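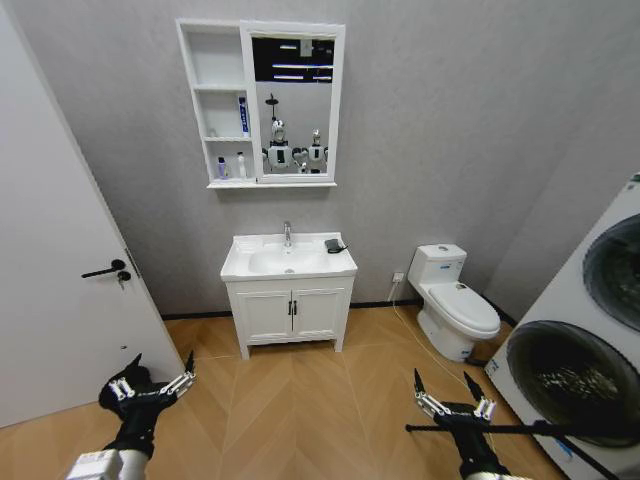

Chinyere Mohammed

The bathroom at Orkwood's training site has a vanity, a toilet, a stacked washer-dryer and a door with a key in the lock. It has a black ceiling with light strips, as does the rest of the hall. The white humanoid that works in it spends most of a shift within a few feet of the basin, under the control of a person standing elsewhere in the building.

Orkwood is one of a growing number of small firms whose product is examples. A customer supplies a list of chores. Orkwood supplies recordings of a robot doing them, each one paired with the joint positions, the grip commands and a line of text saying what was attempted. The customer's learning system is then trained to predict the next movement from what the cameras see.

The bathroom is one of 16 rooms. Shanti Pathak, who runs the floor, asked for it after two customers complained that their systems did well in kitchens and poorly everywhere else. "A kitchen is mostly counter height," she said. "A bathroom has you at the floor, at the mirror and behind the toilet, and there is no space to turn."

An episode begins with a reset. The operator brings both arms to a start pose, hands open, and a second person sets the room according to a card. The card specifies which cabinet shelf holds the toothpaste box, which way the bottles stand, how far the door is open. Then the second person leaves and recording starts. A good episode of a short task, such as moving a bottle from one shelf to another, takes 30 seconds. Longer ones are split at points the customer chooses, usually at each change of grip.

The target for a room is 200 accepted episodes per task. The word that matters there is accepted. Girish Sachdeva reviews the recordings and rejects any in which the operator pauses to think, because a system trained on pauses will learn to pause. He keeps a fumbled grasp if the operator recovers from it. "Recovery is worth more than a clean run," he said. "The machine is going to drop things. It needs to have seen what you do next."

Mirrors are a known nuisance. The cabinet over the basin reflects the robot's own head and arms back into the head camera, and an early batch was returned by a customer whose software had marked the reflection as a second robot. Orkwood's first response was to cover the glass. Pathak had the cover taken off again in April. Homes have mirrors, and a system that has never met one will meet one eventually, at somebody's expense.

White objects are a less obvious problem. The basin, countertop, cabinet doors and toilet are all white against pale gray walls, and so are the robot's arms. Depth estimates tend to wander on surfaces like these. The faucet is chrome, with the usual difficulties of chrome. The herringbone floor, by contrast, gives the cameras plenty of pattern to hold on to, and position tracking in the bathroom is better than in two of the bedrooms, where the floors are plain.

The operators work in pairs and swap on the hour. Meenakshi Katiyar trained on the older Rondier control rig, which used a pair of handheld grips, and now uses gloves that read each finger. She prefers the gloves for small handles and the grips for anything heavy. The vertical black pulls on the vanity doors took her most of a morning. The fingers have to go in from the side, and the wrist gets there before the elbow has decided where to be - her description, and an accurate one.

What the customers do with the results is mostly out of Orkwood's sight. One of them, Dixit, sends back a short report listing which episodes raised the success rate of its system and which made no difference. According to Deepak Awasthi, who handles the account, episodes recorded with the door at an unusual angle score well, and repeats of the standard layout stop helping early. The cards have been rewritten to suit. The next set calls for the door at a different angle in every episode, and for the cable on the floor to be moved each time the room is reset.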